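Ferndale opens shared laundry and sorting room for Duston tenants
Residents get a stacked washer and dryer, a height-friendly table and a set of baskets from June
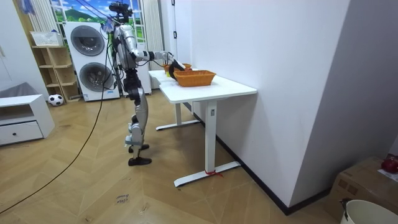 Danica Brabec welcomed the room but wanted to know why it had taken so long. She had been carrying washing to her sister's for two winters, she said, and what she missed most was a flat surface to sort things on when they came out of the dryer.

31st May – Ferndale, the housing association for the Duston estate, has finished work on a shared laundry and sorting room on the ground floor of the Jurčo building. The room will be open to all tenants from the first week of June.

The association manages 436 flats on the estate. Many of the smaller ones have no space for a washing machine, and in last year's tenant survey laundry came up more often than parking or bins.

The washer and dryer are both white and stand one on top of the other against the back wall, which leaves more of the wooden floor clear. A white desk with rounded corners has been placed along the partition wall for sorting and folding. It is a standing desk, so tenants can work at it without stooping.

Orange woven baskets are kept on the desk. The larger one is for odd socks, gloves and other small items left in the machines. The smaller one is for things found in pockets. Anything not claimed after 19 days will be passed to the charity shop on Bumel Street.

"People leave a surprising amount behind," said Libor Danko, housing manager at Ferndale. "In the old room it all went on the windowsill and then it went missing. A basket is a simple answer and we would like to see it used."

Ljubica Stan, who planned the layout, said the desk had been the subject of most of the discussion. "We looked at a fixed counter first. Tenants asked for something they could stand at and that we could move if the room was ever needed for something else. The partition was painted white to keep the place bright – there was some debate about that too."

Use of the room is included in the service charge. Each household can book up to 2 sessions a week, and a key fob can be collected from the Ferndale office. Tenants who already have a fob for the bicycle store do not need another one.

Washing powder is not provided. Baskets should stay on the desk and should not be taken back to flats.

Ferndale has set aside 2000 pounds for repairs and replacements in the first year. Faults with either machine should be reported to the office by telephone or by leaving a note in the post box by the main door.

Contact for press and tenants: Romana Mikuš, Ferndale office, Duston.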